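Categories: Robots and Automation > Two-arm cells > Calibration and setup

Two arms on one beam: which zero do I trust, and how much cable slack at the wrist?

tinlid_74

I'm building a two-arm bench cell in Fundeo before we bolt the real one together, and I'm enjoying it far more than I expected to! Both arms hang off one crossbeam behind the table, and the left one has to pick three flat parts off a grey tray. It's all simulated so far, but I want the numbers to carry straight over to the real controllers (Pirkus, one per arm), so I'm trying to do it properly from the start.

What I've done:

1. Put the column, beam and table in as separate objects, so I can nudge any one of them without dragging the rest along. The beam sits 631 mm back from the front edge of the table.

2. Gave each arm its own base frame on the beam, then brought the left gripper down open over the tray with the three parts in their row.

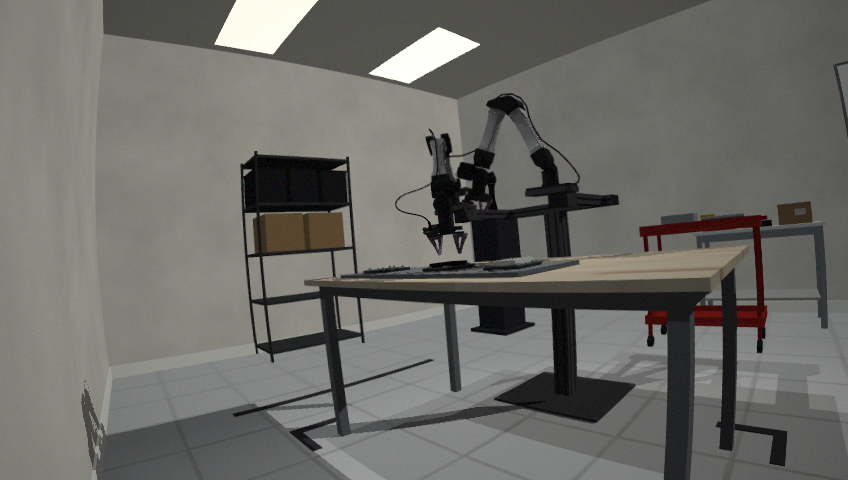

3. Taught three approach points, one over each part, all at the same height with the fingers open.

4. Ran the approaches with the right arm parked up out of the way, at 74 per cent speed. Lovely and smooth.

Then I moved the table 6 mm to the left to match the real floor drawing, and all three points were off. Fair enough. But when I fixed them by editing the left arm's base frame, the clearance check between the two arms started complaining in places it never had before. Did I change the wrong thing?

The other worry is the cables. I've modelled a loop at each wrist and I don't know if I've been too generous. The left gripper over the left-hand part is the position I keep coming back to.

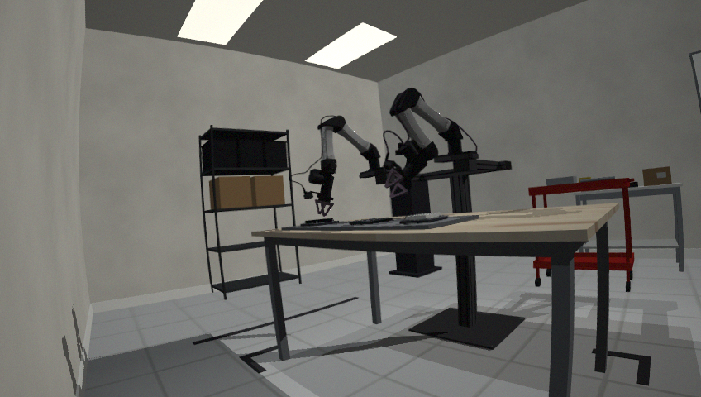
From there the wrist has to turn 94 degrees before the next approach, and I'd like the loop to get through that without going tight or wandering into the shelving side of the cell. Is there a sensible way to set the length, or do people just make it long and clip it back later?

gantrygoose

Yes, you changed the wrong thing, but it's an easy one to put right and you'll be so pleased with the cell afterwards.

Your arms didn't move. The table did. By editing the left base frame you told the software that the left arm had shifted along the beam, so the distance between the two arms is now wrong and the clearance check is quite right to grumble. Put both base frames back to their original values and leave them alone.

Then make a frame for the tray. Pick one corner as its origin, run one axis along the row of parts, and re-teach your three approach points in that frame. Next time the table shifts you change one frame and all three points follow. I did this on our cell in August and a job that used to eat a morning now takes one cup of tea!

On the real machine, touch the same tray corner with both arms, using a pointed tip in each gripper. If the two readings disagree, correct the right arm's base against the left - pick one arm as the master and write it on the frame in paint pen.

pebbledash

longer cable. always longer

Hong_bench

Great project. I agree with gantrygoose on the frames, so just the cables from me.

Don't set the length from one pose. Step the wrist slowly through its whole turn at the left part, then again at the right part, and note where the loop is tightest. Set the length there, then add a hand's width. Clip it on the forearm side only, and let the wrist end move freely.

Too long is a nuisance as well (sorry pebbledash). A big loop swings when the arm stops, and with the second arm working over the same table it will find something to catch on. Try the handover moves at full speed with both arms going before you decide. We used the Drarnusau spiral sleeve on ours, and it keeps the loop in a nice tidy curve, though it's stiffer than bare cable, so put it on before you measure.

Simulated cable is usually softer than the real stuff too. Leave your clips loose for the first day on the actual cell and tighten them once you've watched a full run.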